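Dem Roboterarm eine Aufgabe zeigen: Tipps für die Werkbank

Wer einem Arm einen Handgriff vormacht, ob durch Führen von Hand oder über die Fernsteuerung, verliert die meiste Zeit mit Kleinigkeiten. Die folgenden Punkte haben sich in der Werkstatt Kellero bewährt.

Tisch vorbereiten
Nur die Teile hinlegen, die zur Aufgabe gehören. Startpositionen mit Malerkrepp markieren, am besten an den Ecken der Schale. Wer später auch andere Positionen abdecken will, verschiebt die Teile erst, wenn der Grundablauf sitzt. Leichte Körbe rutschen, sobald ein Finger den Rand berührt. Ein Streifen doppelseitiges Klebeband unter dem Boden reicht.

Kabel
Am Handgelenk immer eine Schlaufe lassen. Den Arm vor der ersten Aufnahme einmal langsam in alle Endlagen führen und dabei auf die Schlaufe schauen. Spannt sie, neu verlegen. Kabelbinder nicht ganz festziehen, Klettband ist besser.

Von Hand führen
Am Segment oberhalb des Handgelenks anfassen, nie an den Fingern. Gleichmäßig bewegen und vor dem Zugreifen kurz anhalten. Ringe und Armbanduhr vorher ablegen.

Fernsteuern
So sitzen oder stehen, dass man beide Greifer sieht. Bei zwei Armen zuerst den einen in Position bringen und halten, dann den anderen nachführen. Kleine Teile mit den Fingerspitzen fassen und erst über dem Korb öffnen. Geht ein Griff daneben, Durchgang abbrechen und neu anfangen. Korrekturen mitten im Ablauf lernt der Arm sonst mit.

Wie oft wiederholen?
Für einen einfachen Ablegevorgang 9 Durchgänge zur Probe, dann die Aufnahmen ansehen. Erst danach die große Serie. Bei uns waren es am Ende 600 Durchgänge für eine einzige Aufgabe, verteilt auf mehrere Tage.

Licht
Fenster im Rücken der Kamera ist günstig, Fenster im Bild nicht. Deckenlicht während einer Serie nicht umschalten.
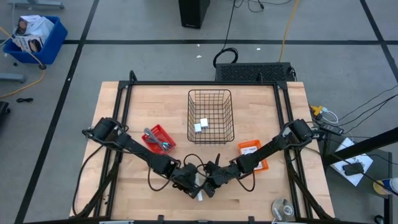
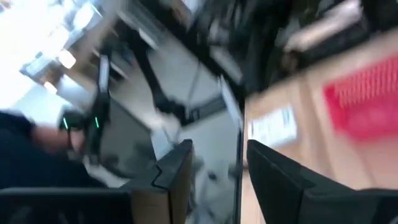
Oben der Tisch mit Drahtkorb und beiden Armen, unten der Blick an den Greiferfingern vorbei auf den zweiten Arm.

Kategorie: Werkstatt & Technik > Tipps > Roboter anlernen

Kommentare

Marcelle Besson
Das mit dem Klettband kann ich bestätigen. Mir ist mit Kabelbindern im September ein Stecker am Handgelenk abgerissen.

holzwurm1972
Geht das Markieren auch mit Bleistift? Krepp hinterlässt auf meiner geölten Platte Ränder.

Jondale
@holzwurm1972 Bleistift geht, nur dünn zeichnen. Ich nehme Schneiderkreide, die wischt man nachher trocken ab.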